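Household Routines, Unit 3: The Living Room Reset
Course handout – Huia Donnelly

Last week we did the linen closet, and 17 of you wrote to say you hate me. Fine. The living room is kinder, mostly because you can sit down in it afterward.

Start with whatever stands upright. A coat rack is the most hopeful piece of furniture in any home. It was bought for coats and will hold anything else. Take everything off it, including the tags and small oddments, and put back only what you wear in May. Hangers go in a closet. A hanger leaning on a rack is a hanger on strike.

Next, soft things. Cushions go on the sofa in a line, then the throw. Fold it in thirds or drape it, but choose. The basket comes last and should be within reach of the sofa – if you have to walk, you won't.

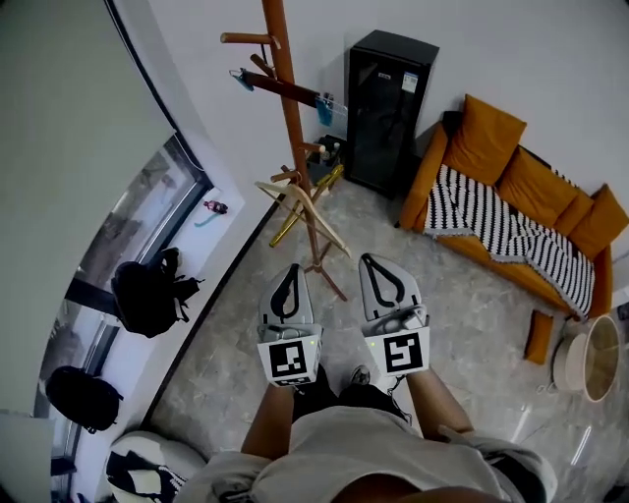
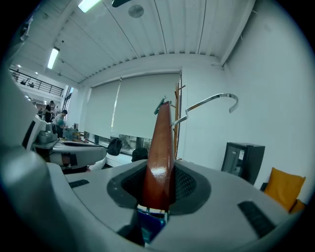
Page last changed: June 4, 2019

The throw in the first picture is draped, with the fringe coming down over the front of the seat. I would accept this. The small cushion on the floor I would not.

For your worksheet: give yourself 30 minutes, write down what you moved, and then what you moved back. Question 3 on the Ruddock sheet has a typo. Answer it anyway.

Comments

Jolene Ruawai: My coat rack is holding up two umbrellas and a bathrobe. Do I lose points?

Letay Gebretsadik: Thirds! Always thirds.

Rochelle Nepia: Where do we hand in the linen closet one?

Contact the course office | © Murance Home Studies | Back to top
We use cookies. By reading on you accept them.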